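House rules for a two-arm table: how I set mine up before anyone presses start

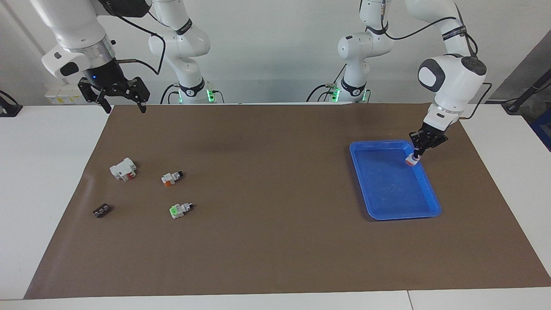 3 min read

I've been running a two-arm pick-and-place table at Jurnbridge for a while now, and I get asked for my checklist often enough that I'm finally typing it up. Fair warning, this is how I do it on a small bench with light parts. If your arms are bigger or faster than mine, go read your manual and your risk assessment first and treat this page as a chat over coffee.

Step 1. Put down the paper

I cover the work area with brown paper. Bare white tabletop bounces light all over the place, and white parts on a white table are a pain to see (for me as well as the vision software!). Smooth it down, tape the underside, and swap it when the creases get tall enough to nudge a part. Small creases and smudges I live with.

Step 2. Give each arm a side

Our rule is that the tray goes on one side and the loose parts go on the other, with a good stretch of open paper between. Write down which arm may cross the middle, and when. While one arm is lowering a block into the tray, the other one stays over its own half with its fingers open. We name the arms right and left from the robot's point of view, so if you're standing across the table facing it they look swapped. Pick one convention and put it on the wall. Kofi Laryea and I once spent a whole morning jogging the wrong arm before we did that.

Step 3. Spread the parts out

Leave space around every part so the open fingers can come down on both sides without touching a neighbor. I mix colors and shapes on purpose, and I let some of them lie on their sides. A tray set a little crooked is fine too, as long as your program finds the tray each time. If it uses a fixed position, mark the corners on the paper.

Step 4. Check the cables

Move each arm by hand or at crawl speed through its full reach and watch the cable loop at the gripper. You want slack, but you don't want a loop that can snag the tray rim. Then follow the cables at the bases back to where they leave the table. Power strips live along the back, well out of reach of either gripper.

Step 5. Lights, then hands

Look at the status lights on both bases before you reach in, every time. Learn what your colors mean from your own manual, and please don't trust a light on its own. We hit stop, wait for both arms to be still, and only then move parts around. One person has the stop button and that person does nothing else.

Step 6. Start slow

The first ten cycles run at reduced speed. After that I let it go to 600 cycles, then stop and check the finger pads and the paper. At 2,000 I go over the gripper mounting screws as well. Your numbers will be different, so log yours. Ours go in a spiral notebook, currently on page 41, coffee rings and all.

If you try the wall sign from step 2, use big letters. Mine was too small and I had to print it again in February.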